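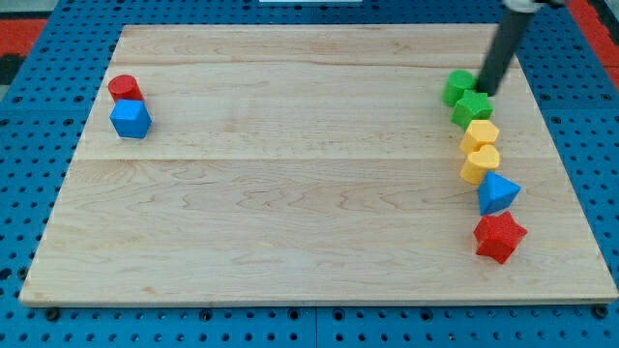
Vasco Ramalho escreveu nos comentários que, em casa, as crianças separam tudo por cor em dois minutos e depois perdem o interesse, e perguntou como passar à forma sem as baralhar. Segue o procedimento que uso.

Material: uma tábua de madeira clara e blocos pequenos de formas variadas (cilindro, estrela, coração, hexágono, prisma triangular). Quatro cores bastam: vermelho, azul, verde e amarelo. A tábua deve ficar numa superfície que não escorregue.

Passo 1. Ponha os blocos numa coluna do lado direito da tábua, com as cores iguais seguidas. A coluna não precisa de ficar direita.

Passo 2. Escolha dois blocos de cores diferentes e passe-os para a esquerda, juntos. Um cilindro vermelho e um hexágono azul servem bem.

Passo 3. Peça à criança que procure na coluna um bloco com a mesma forma de um dos dois. A cor não conta. Se pegar na estrela vermelha por causa do cilindro vermelho, passe o dedo pelo contorno de cada um e deixe-a tentar outra vez.

Passo 4. Quando acertar, o bloco fica à esquerda, encostado ao par. Continue com a outra forma.

Passo 5. Repita com a regra da cor, usando os mesmos blocos.

Cada ronda leva quase 4 minutos. Com crianças de 18 meses fico pelo passo 1. Os prismas guardam-se deitados, no fundo da caixa.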